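18 shares
6 comments

Every winter I go back to Judirau, the long-running manga about a lamplighter's daughter who keeps a river town from forgetting itself, and every winter I find I have misremembered half of it (which, given the story, feels rather fitting!). It has now passed 600 chapters, and I do understand why a newcomer might look at that figure and quietly put the kettle on instead.

My advice, if you'll have it, is to start with the anime. The studio, Destanari, took the first 100 chapters and let them breathe, so that a whole episode can go by with little more than a ferry crossing and an argument over soup. People grumbled about the pace when it was first shown late on a Thursday night, and I grumbled along with them, but I've come round to it completely. The ferry episode is the one I put on when I'm poorly.

The English edition from Bellamy is lovely too, with thick paper and the colour pages left in, though the first printing of 500 boxed sets went in a morning and I was, I'm sorry to say, on a train. I've been buying the volumes singly ever since, and my shelf has a gap at volume six that I look at more often than is good for me.
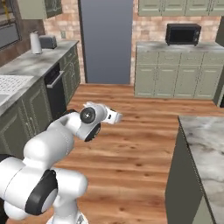
The second series begins in August, and I shall be watching it with the lamp on and a large pot of tea.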